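Brelard Building, Ground and Upper Floors
Fire and General Safety Walk-Through, July
Inspected by: Nokuthula Potgieter
Accompanied by: Chun-yin Tseng, building manager
Start: 8:40 a.m.
Floor area covered: 2,988 square feet
Ratings: OK / Fix / Urgent / N/A

1. Exits and routes

1.1 Main entrance opens fully, no key needed from inside. OK
1.2 Rear exit opens fully. Fix
Comment: The door drags on the threshold for the last few inches. It can be opened with one hand but takes a hard push. Plane the bottom edge or adjust the hinges.
1.3 Hallways clear to full width. Fix
Comment: Flattened cartons from the Escobar delivery were stacked outside Room 5. Moved during the visit. Recycling pickup is on the other side of the building, so they need to go straight there.
1.4 Exit signs lit. OK
1.5 Emergency lights come on when the test button is held. Fix
Comment: The unit at the top of the stairs went dim before the test period ended. Replace the battery and retest.
1.6 Stair treads and handrail secure. OK
Comment: The loose bracket from the last inspection has been refastened.

2. Fire equipment

2.1 Extinguishers mounted, visible and in date. Fix
Comment: The kitchen extinguisher is in date but hangs behind the open pantry door. Move it to the hallway side of the wall. The others are fine.
2.2 Pull stations unobstructed. OK
2.3 Smoke detectors tested from the panel. OK
Comment: Panel log signed by Chun-yin Tseng. Please write the time of each test as well as the initials.
2.4 Sprinkler heads clear by at least 18 inches. Urgent
Comment: Shelving in the storeroom is loaded almost to the ceiling. Take everything off the top shelf and leave it empty. A strip of tape on the wall at the right height would help people restocking.
2.5 Fire doors close and latch on their own. Fix
Comment: The storeroom door was held open with a wedge. Wedge removed. The door latches properly without it.

3. Electrical

3.1 Panel accessible, breakers labeled. Fix
Comment: Breaker 17 has no label. Trace it and mark it before the next visit.
3.2 No extension cords used as permanent wiring. Fix
Comment: One cord runs under the mat at the front desk to the Sterkerex label printer. Have an outlet put in on that wall. Until then, take the cord out from under the mat and secure it along the baseboard.
3.3 Outlet covers in place. OK
3.4 GFCI outlets near sinks trip and reset. OK

4. Workrooms

4.1 Floors even and free of trip hazards. OK
4.2 Work surfaces stable. OK
4.3 Lighting adequate for the work done. OK
Comment: Tubes replaced since the last inspection.
4.4 Chairs in good repair. Fix
Comment: Two chairs with split seats in Room 3. Throw out or reupholster.

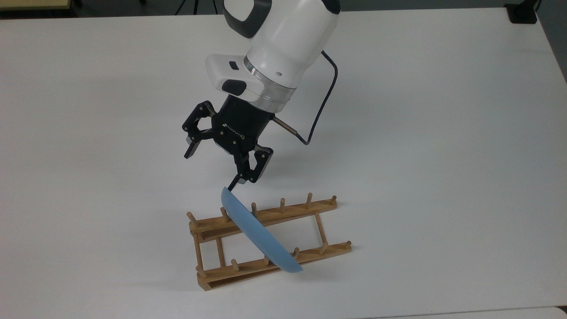
White tabletop.

4.5 Waste bins emptied, no overflow. OK
4.6 Windows open and lock. Fix
Comment: The crank handle is missing on the north window in Room 5. A handle from the spare parts drawer fits it.
4.7 Cleaning products stored in original containers. Urgent
Comment: A spray bottle under the upstairs sink had no label and no one on shift knew what it held. Taken out of use. Any bottle filled from the Bomano concentrate needs the product name and the date written on it.

5. Kitchen and restrooms

5.1 Refrigerator at or below 40 degrees. OK
5.2 Microwave door seals intact. OK
5.3 First aid kit stocked. Fix
Comment: No burn dressings, and the eyewash has expired. Chun-yin Tseng will reorder both. The allowance is up to 375 dollars, which also covers a second kit for upstairs.
5.4 Hot water not scalding at the taps. OK
5.5 Floor drains clear. OK
5.6 Leaks or water stains. Fix
Comment: Stain on the ceiling tile over the second sink. The tile was dry to the touch. Mark the edge of the stain in pencil and check it after the next heavy rain.

6. Records

6.1 Evacuation map posted on each floor. Fix
Comment: The upstairs map still shows the old partition wall.
6.2 Drill held within the past year. OK
6.3 Emergency phone list current. Fix
Comment: Two numbers out of service.

Follow-up
Urgent items (2.4, 4.7) to be corrected within 5 working days and reported by email. All Fix items to be closed by the next walk-through. Items 1.2 and 3.2 need an outside contractor, so send me the booking once it is made.

Finished: 10:55 a.m.
Signed: N. Potgieter
Received: C. Tseng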